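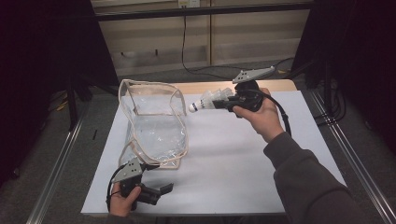 Shuttlecock held cork-first toward the clear bag, zip side up.

I have been moving the small club gear out of the old Joltholm tub and into clear zippered bags. The tub held everything and showed none of it. A clear bag can be checked through the wall, which saves five minutes of digging before a session.

The bag has beige fabric piping along the edges and a zipper at the top. Piping matters more than film thickness in my view. It gives the opening some shape, so the bag stands up and stays open while it is being filled. Unpiped bags fold over at the first touch.

Loading order for shuttlecocks:

Set them out on the table in one direction.
Hold the skirt, lead with the cork.
Lay the first ones flat along the bottom. Do not nest them in a bag this soft – the skirts get crushed from the side.
Zip last, with the air pressed out by hand.
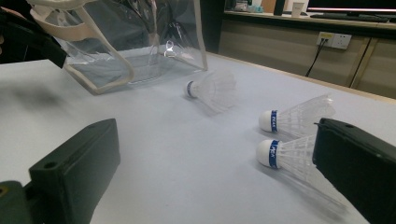
Three laid out, corks all to the left.

Žofie Sokol, who keeps the Griltlow club's kit, stores hers in the tube and thinks bags are a mistake. For feather I agree with her. For practice shuttles that get handed out and collected 30 times in an evening, the tube is slow.

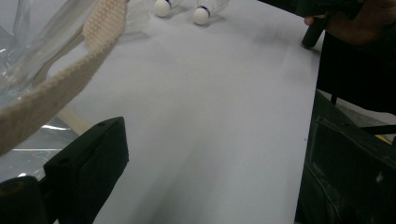
Strap side of the bag, with two small bottles at the back of the table.

The strap is a cream woven one, fairly thick, and it flops across the opening if left alone. I pull it to the side before loading. It hangs well enough from a coat hook.

Small bottles get a separate bag. A leaking cap and a box of shuttles is a combination I have tried once, in January, on the way to Sirkthorpe. Rackets and grip tape are still in the tub.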